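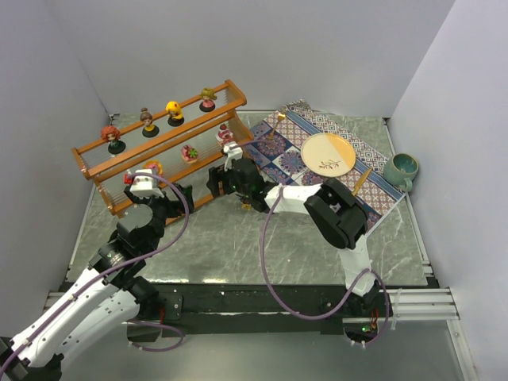
4. Bench work with the Flindero kit

We bought the Flindero two-arm kit from Penrose in May, paying 2000 dollars for the set with shipping included, and we have been using it nearly every working week since then. Section 3 covered the paper specifications. In this section we talk about what the kit is like to live with, and we may as well say at the start that we like it a great deal.

4.1 Setting up

The two arms bolt to a single rail at the front of the table, and this one decision in the design saved us more trouble than any other. On our old bench each arm had its own clamp. A knock to one clamp meant measuring everything again, and some of our early data had to be thrown out for exactly that reason. With Flindero the spacing between the bases is set once and then left alone. The hole pattern is printed on a card in the box, at full size, so you can lay it on the rail and mark straight through it (a lovely touch!).

The guide is less good. It jumps from fitting the bases to calibrating the grippers and leaves out the cable run altogether. We tied the left cable along the upper link and gave it a loop near the wrist. Our first try was too tight, and the wrist stopped short of its full turn on every homing cycle. A looser loop fixed this, though a loose cable can swing in front of a camera, so there is some fiddling to be done before the two needs are balanced.

4.2 The table task

We wanted a task that would be easy to set up again and hard to do well. The one we settled on uses a small display shelf with two tiers, a row of figurines along the top, miniature sweets on the lower rail, and a placemat with a plate, gold cutlery and a mug. The arms are asked to move one item from the shelf to the plate, or to put one back. Small figures on round bases are a fine test, as a poor approach with one gripper finger is enough to tip them.

Figure 4 gives the layout, with the left gripper in front of the shelf and the fingertips of the right gripper near the lower-left corner of the placemat.

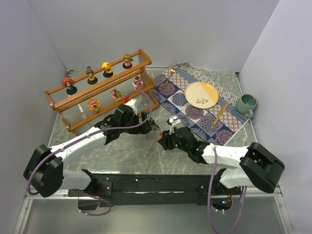 Unai Sarmiento and Ok-hee Maeng
Teltau Bench Robotics Group | 3/11/21

Figure 4. Table layout for the shelf-to-plate task. Both arms are fixed to the front rail. The shelf stands at the left and the placemat lies to its right, each at an angle to the table edge.

The angles matter. In our first version the shelf was set square to the rail, and both arms could use almost the same wrist pose for every item. Turning the shelf made each position along the tier a slightly different reach. The placemat adds its own trouble for the vision side, with its busy medallions behind a two-tone plate, and we were delighted to see how well the tracking held up once the lights had been dimmed a little.

4.3 Results over the trial period

We logged 1137 attempts in all. Of these, 413 used both arms in the same move, usually with one gripper steadying the shelf while the other lifted. The two-arm moves were slower and much more reliable, and we now use them by default for anything on the upper tier. Most failures on the lower tier came from the gripper touching the rail on the way in. The fingers are a bit wide for the job, and a slimmer pair is top of our wish list.

Homing error was small enough that we stopped checking it each morning and moved to a check after every 5 sessions. The motors held their settings well. One elbow joint grew noisy partway through the trial and was replaced by Penrose without fuss – the swap took less time than finding the right hex key.

4.4 Software

The kit ships with a trial of Plusonow, which handles recording and playback. It is a real pleasure to use. Sessions can be trimmed, tagged and replayed from one window, and the arms follow a recorded path smoothly at half speed, a great help when looking for the moment a grasp goes wrong. Export is the weak spot. Files come out with the left and right arms in separate folders, and the time stamps have to be matched up by hand or with a script. Ours is listed in Appendix B, and readers are welcome to it.

We have not yet tested the kit with loads near its stated limit. Section 5 compares the logs above with those from our older clamped bench.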